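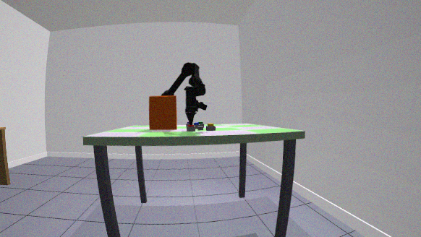 보호 정지가 걸렸는데 팔이 왜 다시 움직였느냐, 정지 회로가 고장 난 것이면 제어 소프트웨어를 논할 일이 아니지 않느냐는 질문이 지난 회 게시 직후 들어왔다. Satance의 제어 담당 엔지니어에게 이 질문을 그대로 전했다. 그는 정지 회로는 정상이었다고 답했다.

"정지 신호는 제때 들어왔고 팔도 제때 섰습니다. 문제는 정지가 아니라 재개 쪽에 있었습니다. 작업자가 셀 밖에서 재개 버튼을 눌렀고, 팔은 정지 직전의 목표로 돌아가는 대신 그동안 흘러갔어야 할 궤적을 한꺼번에 따라잡으려 했습니다."

사고는 토요일 오전, 무인 반복 시험 중에 났다. 작업은 윗면 색이 다른 작은 블록을 탁자에서 집는 단순한 것이다. 블록은 빨강, 파랑, 노랑 세 종류이고, 같은 탁자에 주황색 상자가 놓인다. 시뮬레이션과 실기의 배치는 같은 설정 파일에서 읽는다. 그리퍼가 블록 위로 내려가던 중 라이트 커튼이 차단되어 보호 정지가 걸렸고, 재개 직후 손끝이 지령 높이보다 15mm 더 내려가 탁자 상판을 눌렀다. 셀 안에 사람은 없었다. 손가락 패드 한 쌍과 손목의 힘 센서를 교체했다.

원인을 찾는 데 시간이 걸린 까닭을 묻자 그는 로그 이야기를 먼저 꺼냈다.

"처음에는 그리퍼를 의심했습니다. Sembiring 제품으로 바꾼 지 얼마 안 된 때라 공구 좌표계 오프셋이 옛 값으로 남아 있으면 딱 그런 식으로 눌립니다. 오프셋을 다시 쟀는데 오차가 허용치 안이었습니다. 그다음이 상판 높이였고, 그것도 맞았습니다. 그제야 관절 지령을 시간축에 놓고 봤습니다."

관절 지령에는 재개 직후 한 주기 안에 큰 계단이 있었다. Burkar 제어기의 보간기는 궤적의 시작 시각을 기준으로 현재 지령값을 계산한다. 정지 중에는 출력이 차단되지만 기준 시각은 그대로 남는다. 재개하면 보간기는 정지한 시간만큼 앞선 지점을 현재 목표로 내놓는다. 정지가 길수록 계단도 커진다.

계단이 그대로 모터로 나갔느냐는 물음에는 아니라고 했다. 속도 제한이 걸려 있었기 때문에 팔은 제한 속도로 따라갔다. 다만 속도 제한은 관절마다 따로 적용된다. 여섯 축이 각자 제한에 걸린 채 움직이면 손끝은 계획된 직선을 벗어난다.

"각 축은 모두 허용 범위 안에서 움직였습니다. 그래서 축 단위 감시에는 아무것도 안 걸립니다. 손끝 경로를 보는 감시가 있었지만 재개 후 200ms 동안은 꺼지게 되어 있었습니다. 브레이크가 풀릴 때 생기는 미세한 처짐 때문에 오경보가 많아서 예전에 넣은 유예 시간입니다. 넣은 건 저희입니다. 접촉은 그 유예 시간 안에 일어났습니다."

그렇다면 시뮬레이션에서는 왜 드러나지 않았는가. 해당 작업은 실기로 넘어가기 전에 Ulberg 시뮬레이터에서 2681회 실행되었고, 그 가운데에는 임의 시점에 보호 정지를 넣는 시험도 포함되어 있었다. 기록상 상판 접촉은 한 번도 없다.

"시뮬레이터에서 보호 정지를 흉내 낼 때 저희가 물리 엔진을 멈췄습니다. 그러면 시뮬레이션 시각도 같이 멈춥니다. 보간기는 그 시각을 읽으니까 정지 시간이 늘 0입니다. 따라잡을 것이 없지요. 시험 항목 이름은 '정지 및 재개'였는데 시험한 내용은 일시 정지 버튼이었습니다."

그는 시뮬레이터의 결함으로 보지 않는다고 덧붙였다. Ulberg 쪽 동작은 사양대로이며, 시계를 멈추지 않고 구동기 출력만 차단하는 방법도 제공된다. 시험 스크립트를 작성할 때 그 방법을 고르지 않았을 뿐이라는 설명이다. 스크립트를 출력 차단 방식으로 고치고 나니 같은 현상이 시뮬레이션에서 첫 실행에 재현되었다. 그리퍼가 블록 바로 위에 있을 때 정지를 넣고 2초 뒤에 재개하는 조건이다.

손끝이 높은 위치에 있을 때는 같은 결함이 있어도 눈에 띄지 않는다. 경로가 벗어나도 닿을 것이 없고, 팔은 결국 최종 목표에 도달한다. 작업 성공 여부만 판정하면 합격으로 기록된다. 실제로 이전 실기 로그를 다시 검색한 결과 재개 직후 계단이 있는 기록이 더 나왔다. 모두 성공으로 분류되어 있었다.

"성공률만 보고 있었던 게 제일 아픕니다. 블록을 집었으면 성공, 못 집었으면 실패. 그 사이에 손끝이 어디를 지나갔는지는 판정 기준에 없었습니다."

수정은 세 군데에 들어갔다. 우선 보호 정지가 걸리면 실행 중인 궤적을 폐기한다. 재개 시에는 현재 관절값을 엔코더에서 다시 읽고, 그 값에서 출발하는 새 궤적을 계획한다. 계획기는 탁자와 블록, 상자를 모두 충돌 객체로 다시 등록한 뒤에만 궤적을 내보낸다. 정지 중에 누가 물건을 옮겼을 수 있으므로 카메라 인식도 한 번 더 거친다. 이 때문에 재개가 체감될 만큼 느려졌고, 현장에서 불만이 있었다고 한다.

다음으로 손끝 경로 감시의 유예 시간을 없앴다. 브레이크 해제 시의 처짐은 감시를 끄는 대신 허용 폭을 일시적으로 넓히는 방식으로 처리한다. 허용 폭은 하강 방향에서 더 좁게 잡았다. 나머지 하나는 보간기 입력단의 검사로, 지령과 실측 관절값의 차이가 기준을 넘으면 출력을 내지 않고 다시 정지한다.

세 번째 검사만 있었어도 막을 수 있지 않았느냐고 물었다.

"이번 건은 막았을 겁니다. 그런데 그 검사는 정지가 길어서 차이가 클 때 잘 듣습니다. 아주 짧은 정지면 차이가 기준 아래로 들어오고, 블록 바로 위에서는 그 정도로도 닿습니다. 궤적 폐기가 본 수정이고 검사는 뒤를 받치는 겁니다."

기준 시각을 정지 시간만큼 뒤로 미는 방법도 검토했으나 채택하지 않았다. 구현은 간단하지만 정지하면서 팔이 멈춘 지점과 궤적상의 지점이 일치한다는 보장이 없다. 감속 중에 이미 경로를 조금 벗어나기 때문이다. 낮은 속도에서는 차이가 작아 쓸 만하다는 의견도 팀 안에 있었고, 이 논의는 아직 닫히지 않았다.

Burkar에는 보간기의 재개 동작을 문서에 명시해 달라고 요청했다. 현재 설명서에는 정지 중 출력이 차단된다는 문장만 있고 기준 시각의 처리에 대한 언급은 없다. 답변은 받았으나 반영 시점은 정해지지 않았다.

실기 시험은 감속 모드로만 재개된 상태다. 시뮬레이션 쪽에서는 정지 시점과 정지 길이를 함께 바꾸는 시험이 매일 밤 돌고 있으며, 판정 항목에 손끝의 최저 높이와 경로 이탈량이 추가되었다. 감속 모드 해제 조건을 묻자 그는 라이트 커튼 배선 점검이 먼저라고 했다. 토요일에 커튼이 왜 차단되었는지는 아직 확인되지 않았다.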